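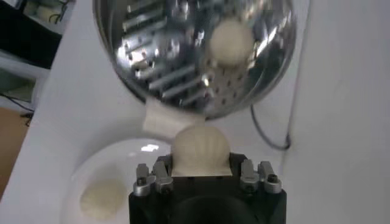 7/30/19

Second set of numbers from the bun unloading task, now that the Indilance controller has been retuned. The method hasn't changed since the last post. A single policy is trained on 400 teleoperated demonstrations, then run on both arms with the wrist views and the head view as input. Frei is the baseline with no wrist input. Brener is the full version.
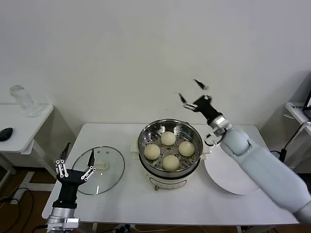

Grasp order turned out to matter more than grasp pose. Frei picks whichever bun scores highest, and that choice flips between timesteps when two candidates score alike. With four buns set out in a diamond, as in the basket here, the layout is close to symmetric and the arm dithers between targets. Brener commits to a target for 18 steps before it is allowed to re-score. The dithering is gone, at the cost of a slower response when a bun gets nudged.

The lid is a separate problem. Glass gives very little for the head view to work with, so we label the handle only and ignore the rest. 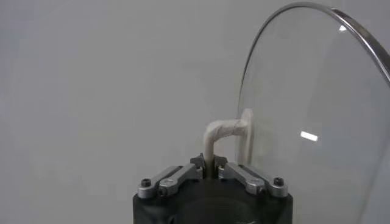 Lid held by its wrapped handle.

Over 40 trials per condition, Frei cleared the basket in 18 and Brener in 70 per cent. I've counted a trial as failed if any bun was dropped or visibly torn, which is harsher than the Estameo protocol, so don't compare the two directly.

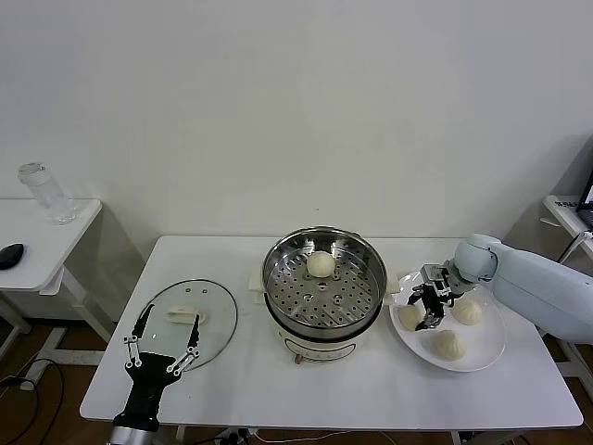 Most of the remaining failures come late in the episode. The demonstrations are unbalanced: full baskets are over-represented and the last pick has the least variety in starting position. I'm re-weighting the final segment before collecting anything new. If that does nothing, the next batch of demos will start from partly emptied baskets, probably in September.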